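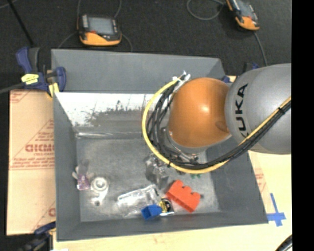
Bin picking with an old KUKA, cables keep touching the wall of the bin
Shared Workshops > Arms and Grippers

tsehay_w
Good evening to all. My name is Tsehay Workneh, I am a member of the Heo workshop and I write here for the first time, although I have read this forum for two years. Please forgive my English where it is not correct.

We are building a bin picking cell in our workshop. The arm is a KUKA which we got second-hand. The bin is a large gray one with sloping walls, held with clamps. We put mixed things inside, some blocks, some small packages, some clear plastic packaging, and the arm must take them out one after another. The software is written by me and one other member, in Python, and it is slow but we understand it.

My problem is the cables. They go in a loop on the outside of the wrist, one yellow cable and a bundle of black ones. When the arm goes for an object in the middle, all is well. When the object is near a wall and the last joint must turn far, the loop comes against the wall before the tool arrives at the object. Two times the software stopped the arm with a torque limit. One time it did not stop and the yellow cable was pressed against the edge quite hard.

I want to ask:
How do you guide the cables on a small arm, if you do not have the internal connection?
Is it better to make the loop shorter, or to forbid the wrist angles in software?

I thank you in advance for your answers.

gantry_goblin
Welcome. Shorten the loop. It's way too big. I run mine tight along the forearm with two hook and loop straps and just enough slack at the wrist for the travel I use. Zip ties are fine for holding a bundle together but don't pull them tight anywhere the cable has to bend.

Also the clear plastic is going to hurt you a lot more than the cables. What camera?

tsehay_w
Thank you for the quick answer. The camera is a Lerell depth camera, the older model, fixed on a pole. You are right about the plastic. The depth picture has holes everywhere the plastic shines. For the blocks it is very good. I will come to this problem later, first I would like that the arm does not destroy itself.

About the shorter loop, I have a fear. If joint 6 turns the whole way, a short loop will pull on the connector. Is this not worse than touching the wall?

mossfield
It is worse, yes. I don't agree with goblin on this one. A loop that touches a plastic wall gets scuffed. A loop that runs out of slack rips a connector off the tool, and then you're buying a tool. I did exactly that with a Trurico gripper and the repair cost more than the arm was worth to me at that point.

Limit joint 6 first. Then shorten the loop to match the limit. Do it in that order.

gantry_goblin
Nobody said run it at full travel with a short loop. "Just enough slack for the travel I use" is right there in my post.

mossfield
Right, but he didn't have a limit set, so "the travel I use" is all of it.

tsehay_w
She, please :)

mossfield
Sorry! She.

pelle_k
What does your gripper need from joint 6? If it's a suction cup, it's round, so you can turn joint 6 to whatever angle you like and the pick is the same. With two fingers you still only need half a turn, as the other half gives you the same grasp with the fingers swapped. A lot of people let the planner choose any angle and then wonder why the wrist winds itself up over an afternoon.

tsehay_w
pelle_k, this is a very useful remark and I am a little ashamed. I looked in our code tonight. The grasp angle comes from the camera part between 0 and 360 degrees, and the planner takes it as it is. So it makes turns which have no use at all. I will change this to half a turn, centered on the position where the cables hang quietly.

I will also measure how much cable is necessary for this half turn, and then make the loop smaller. So I think both of you are right, in the order of mossfield.

oldbrassfitting
Coming at this from a different side. Why so deep a bin? If you're learning, put the stuff on a flat board with a low rim. No walls, no wall problem. We ran our first cell at the Pumosar club like that for a whole winter and learned plenty. Walls are a separate project.

tsehay_w
I understand this advice and perhaps it is the wise one. But our reason for the project is exactly the bin. One of our members repairs toys and small household things, and the parts arrive mixed in bins. If we take the walls away, we have solved a problem that we do not have. Also we started already with the flat board, in spring, and it went well enough that everybody was bored.

oldbrassfitting
Fair. Then tilt the tool. If an object is close to the left wall, come in leaning to the right. You don't have to go straight down every time.

gantry_goblin
Leaning makes the cable problem bigger on the other side, though. Depends which side the loop hangs on.

oldbrassfitting
So put the loop on the side that faces the middle of the bin. It's one strap to move.

gantry_goblin
Until the object is at the opposite wall.

pelle_k
A longer tool would fix most of it for everyone. If the cup or the fingers sit on an extension, the wrist stays above the rim and the cables never go in. You lose a bit of stiffness. For toy parts that doesn't matter.

Check your payload numbers after and update the tool data in the controller, or your torque limit will trip on nothing.

mossfield
Second the extension. And please put the loop in your collision model. I see so many people who model the arm and the tool beautifully and leave the cables out. I use a fat cylinder around the wrist. Ugly, works.

tsehay_w
I did not have the cables in the model. I had only the arm, the tool and five flat boxes for the bin. I read your message to my colleague and he laughed, because he proposed it in the beginning and I said it was not necessary.

What diameter do you use for the cylinder? I am afraid that with a fat cylinder the planner will refuse every object near the wall.

mossfield
It will refuse a lot of them at first. Start with the real size of the loop, whatever you measure, and shrink it as you tidy up the cables. That also gives you a nice reason to tidy the cables. What you can't reach you leave, and let the arm push it to the middle with the side of the tool.

oldbrassfitting
Pushing with a suction cup is how you get a torn suction cup.

mossfield
Side of the tool, not the lip. But yes, go slow.

tsehay_w
Thu 9 September

I come back with a report, as I find it sad when a thread ends without one.

What we did:
Joint 6 is now limited to half a turn in the planner, and also in the controller for safety.
The loop is shorter. We fixed it new with straps, and it has slack left at both ends of the half turn. I checked it by hand in slow mode before I let the program run.
The cylinder is in the collision model.
We did not yet make the extension. The lathe in our workshop is waiting for a belt.

Then we made a test with 19 objects in the bin, mixed, also some against the walls. The arm took out 12 without help. No cable touched the wall, I stood beside with my hand at the stop button the whole time and watched only for this. Of the seven which stayed, two were in the corners and the planner refused them, as mossfield said it would. The other five were clear or shiny packages and the camera did not give a good point for them.

So the cables are better, and now gantry_goblin may say that he told me about the plastic.

gantry_goblin
I told you about the plastic.

Nice result. Get your light off the walls. If you have a bright lamp pointing down at a shiny bin, you're getting glare on the slope and on every bit of wrap. Bounce it off the ceiling, or put a sheet of baking paper in front of it (well away from anything hot).

pelle_k
Different view: keep the light and take two pictures with it in different places. Glare moves, objects don't. Cheaper than fighting one perfect light.

gantry_goblin
Twice the capture time though.

pelle_k
It's a hobby cell, what's the rush?

tsehay_w
We are truly not in a hurry. One cycle takes 9 seconds at the moment and the most of it is my own code.

I will try the baking paper first, as we have it in the kitchen of the workshop, and then the two pictures. For the plastic I think to open a new thread, so that the title is correct for people who search. One last question on the cables: do you change the straps after some time, or only when they look bad?

mossfield
When they look bad. Look at the cable under them while you're at it, that's where mine wore through.

oldbrassfitting
And put a bit of tape on the cable at each strap so you can see if it creeps.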